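3.2 Serving vessels and the poured portion

The second part of the study concerned drinking water served at the table. Hung and Mac Giolla had already shown, in the Cukovon survey, that people judge a portion by the height of the liquid and pay little attention to the width of the vessel. Our records cover 765 servings, all made from small bottles into clear vessels. 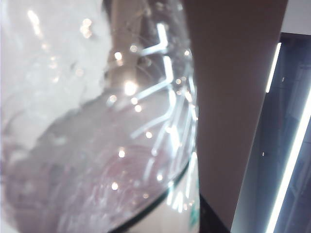

Clear vessels were preferred throughout because the level can be read from the side. They also have a drawback. Curved walls bend the light from overhead lamps, and a reader seated at the wrong height may place the waterline too high. For this reason each level was read twice, and readings that differed were set aside – 17 in all.

Faceted glass raises a related problem, as the flat faces break up the line of the water. A shallow layer is especially hard to judge, and it was treated as a separate class in the Punen coding scheme. 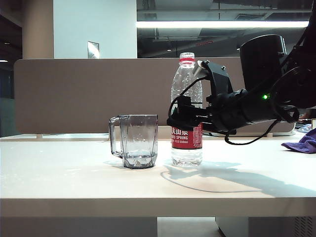 Figure 4. Faceted glass mug with a thin layer of water, beside a 500 ml bottle with a red label.

Droplets left on the inner wall were not counted as part of the portion. In the Sengar trials they had been included, which makes direct comparison difficult. We return to this point in Section 5.

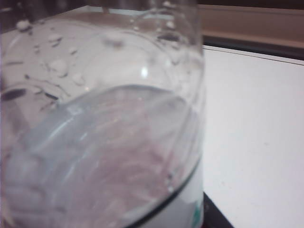 Where should the level be read when the surface curves up at the wall? The reading is taken at the lowest point of the curve, with the eye at the same height as the water.

The same rule was applied to the Jireck vessels, whose results are reported separately in November.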